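Print this story | E-mail to a friend

The Wine Steward

I only went to the Grastholm open day for the free cake, and I'll admit that to anyone. Merike Kļaviņa had sent me two tickets and I'd wasted the second one on my cousin Driss, who talks through everything.

"So it pours?" he said, far too loudly.

"It puts bottles places," said Merike. "Pouring is next year."
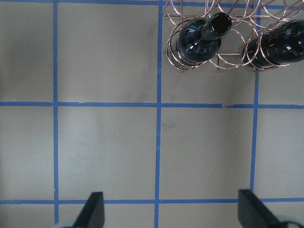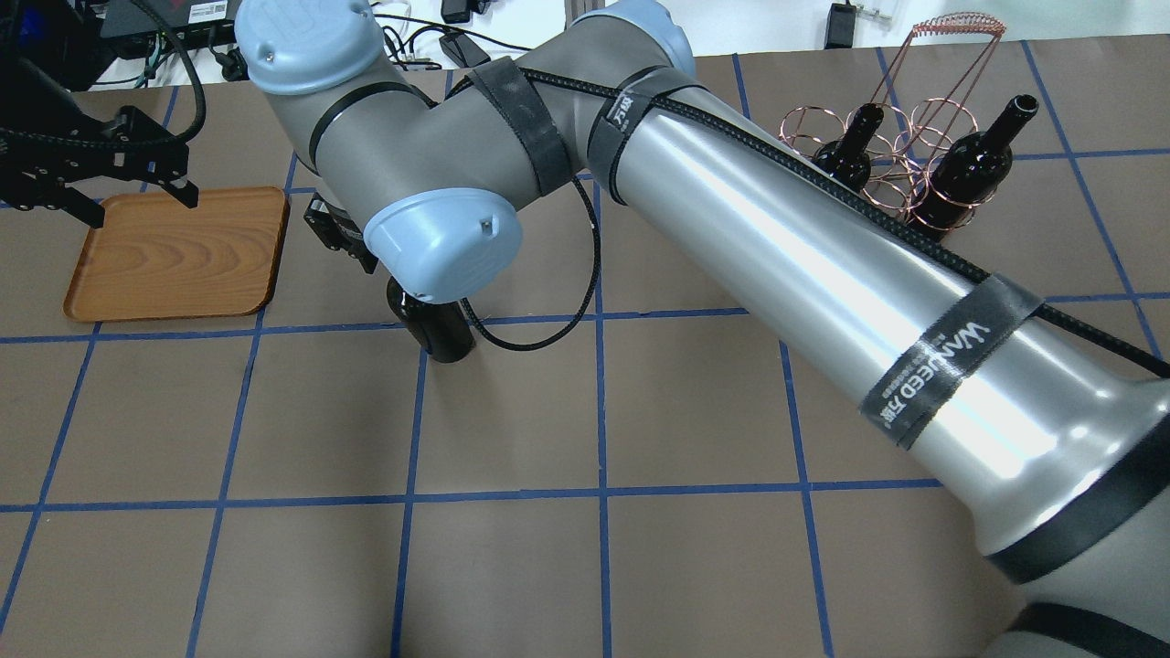

Wine bottles, a copper rack and plenty of blue tape at the Grastholm open day.

I'd expected something sleek, like in the movies. I got cables and straps and tape, and I liked it a whole lot more! Driss went quiet — a first — and leaned in until his nose was nearly over the tape.

"My grandmother had a rack like that," he whispered. "She kept umbrellas in it."

Merike told us they'd done this 957 times since October and she still held her breath. I looked over, and she was holding it right then, cheeks puffed out like a kid underwater. So I held mine too. Then Driss. Then the lady behind us with the stroller.

The cake was lemon. I had two slices and forgot to ask what the bottles were for.

Share (5) | Comments (2)

This site uses cookies. By reading on, you accept them.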